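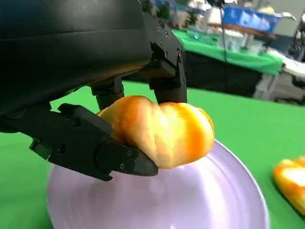 Tunerlow 152 Reflector Telescope

In stock at Mudinmont
Page updated Jan 24, 2019

I've wanted to sell a telescope like this for years, so forgive me if I go on a bit. The Tunerlow 152 is a 6 inch reflector on a simple swivelling base (a Dobsonian, if you've been reading the forums), and it's the one I take out myself when I've only got half an hour before bed and can't face setting up anything clever. You put the base on the ground, drop the tube in, point it at something bright and have a look. No batteries, no app, no lining things up on the pole star while your fingers go numb!

The mirror is 152 mm across with a focal length of 1000 mm, and in plain words that means it's good on the Moon and planets and still wide enough to be fun on star clusters. The longer of the two eyepieces in the box gives you 40x, and I'd start there every time. People go straight for the strongest eyepiece, see a wobbling blur and think they've bought a dud. Find your target at 40x, get it in the middle, let it settle, then swap.

What you'll see

The Moon, first of all, and more of it than you can take in at one go. Go out when it's a half moon and follow the line between the light side and the dark, because the craters stand up beautifully there. A full moon is so bright that it washes everything flat (and makes your eye water).

Jupiter shows its two main belts on a steady night, and the four big moons are easy. It's well placed this June, though low down from here, so find yourself a clear view to the south. Saturn's rings are obvious even at low power. My brother-in-law swore at them in front of my mother.

Mars I want to be straight about, as it's what half of you ring up to ask. Most of the time it's a small orange disc. When it comes close you can pick out dark markings and perhaps a polar cap, but you do need patience, and last summer the whole planet was wrapped in a dust storm just when we'd all got our hopes up. It's already a good deal smaller in the eyepiece now. I still look at it every chance I get.

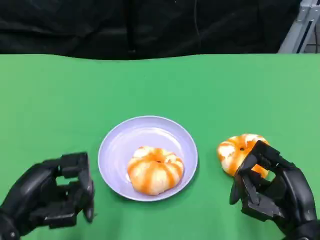

Further out, you'll get the Orion Nebula as a grey-green glow with a tight little knot of stars in it, the Pleiades, the Andromeda galaxy as a soft smudge, and plenty of double stars. Don't expect the colours you see in magazine photos – those come from long exposures, and your eye doesn't work that way.

Living with it

The tube is about as long as you'd guess from the focal length, so measure your car boot before you order. I carry tube and base out separately and I'd suggest you do the same. If you're tall, stand the base on a sturdy crate or sit on a low chair, or your back will complain by the second night.

Let it cool down outdoors before you judge the view. In this weather I put mine out while the kettle's on and have my tea first. The mirrors need nudging back into line now and then too, and there's a small cap in the box to help with that. It sounds frightening and it's a couple of minutes with a screwdriver once you've done it twice. Ruaridh Baxter will show you in the shop if you bring the tube in.

One grumble: the finder. It's a plain red dot type and the switch is so stiff that I've left mine on overnight more than once. Keep a spare battery for it. That's the only battery in the whole outfit, so I'll let myself off what I said at the top. 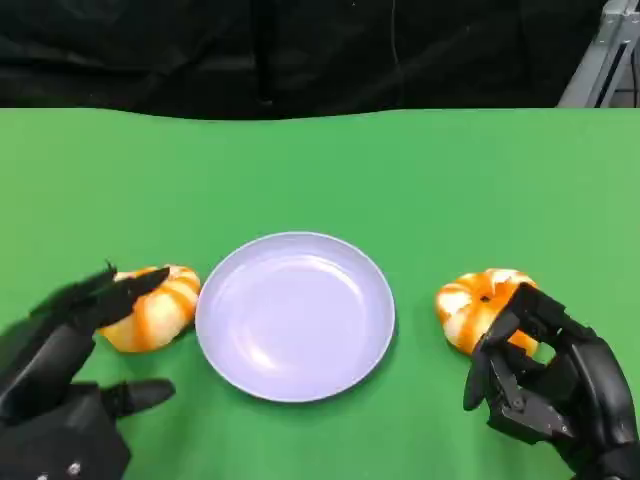 In the box

Telescope tube with dust cap
Swivel base, flat packed (screws and key included)
Two eyepieces, low and medium power
Red dot finder
Alignment cap
Printed instructions, which Jeanie Gillies has rewritten in proper English

Extras I'd think about

A Moon filter, if you find the glare too much. A Jollent padded bag, if you'll be driving to dark skies. A star atlas on paper, so you aren't staring at a bright phone. I'd leave the stronger eyepieces until you've had a few good nights with the ones supplied.

Delivery and returns

It comes in two boxes and they don't always travel together, so please don't panic if only one turns up. If you'd like to try before you buy, ring the shop and ask for Kirstin. I keep one set up by the back door.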